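読了時間 4分
検索 キーワードを入力

ロボットに手本を見せる仕事を始めて、この春でちょうど丸2年になりました。せっかくなので、遠隔操作で作業を教えるってどんな感じなのか、つらつら書いてみますね。長くなると思うので、お茶でも飲みながらどうぞ。

最初の頃は、手を取って教えるほうばかりやっていました。腕を直接つかんで、こう動いてね、と一緒に動かすやり方です。子どもにお箸の持ち方を教えるのに似ていて、私はこれがとても好きでした。ただ、指の多い手になると一本ずつつまんで曲げるわけにもいかず、そこから手袋をはめての遠隔操作に移りました。

手袋をはめた初日のことは今でも覚えています。自分の指を曲げると、画面の中の指がほんの少し遅れて曲がる。その「ほんの少し」に慣れるまでが長かった! 焦って先へ先へと動かすと、必ず行き過ぎるんです。隣で見ていたプスピタ・イスマイルさんに「息を吐きながら握るといいよ」と教わって、ずいぶん楽になりました。

今関わっているのはSkovnessという課題集で、キッチンの台の上での作業をシミュレーションの中でやって見せています。先週の時点で私の手本は1378本。そのうち112本は自分で見直して取り下げました。もったいないと言われるけれど、迷いながら動かした手本は、見返すとやっぱり迷って見えるんですよね。

取り下げが一番多かったのは、指と親指で小さなものを持つ課題です。本物なら指先の感触でわかることが、シミュレーションの中では目で確かめるしかありません。だから親指の位置を先に決めて、残りの指はあとからそっと添える。この順番にしてから、見返すのが少し怖くなくなりました(笑)

使わないほうの手をどうするか、も意外と悩みどころです。私は台の手前で力を抜いて待たせておく派。ぶらぶら動かしてしまうと、その動きまで手本に入ってしまうので。

この課題では、緑と白の小さなキューブを右手で持っています。角が上を向いた持ち方になりました。奥にはトースターもあって、大理石の台がなかなか素敵なんですよ。

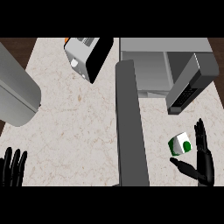 Teguh Sembiringさんからの返信:手本の速さはどうしていますか? 僕はゆっくりやりすぎて、学習させたら動きまで妙にのんびりしてしまいました。途中で考え込んで止まったところも、律儀にまねされています。

テグさん、ありがとうございます! ああ、わかります、それ私も通った道です。今は本番の前に何回か練習して、考えなくても手が動くようになってから録っています。考えるのは練習のうちに済ませておく、という感じでしょうか。どうしても途中で止まってしまったら、その回は思い切ってやり直しています。

ちなみに手袋は、長く使うと手首がけっこう疲れます。私は49本録ったら休憩と決めています。50本にしないのは、キリのいい数字だとつい「もう少しだけ」と続けてしまうから。

次は両手を使う課題に入る予定です。左手がまだどうにも不器用なので、家では歯みがきを左手でやって練習中。また進んだらここに書きますね。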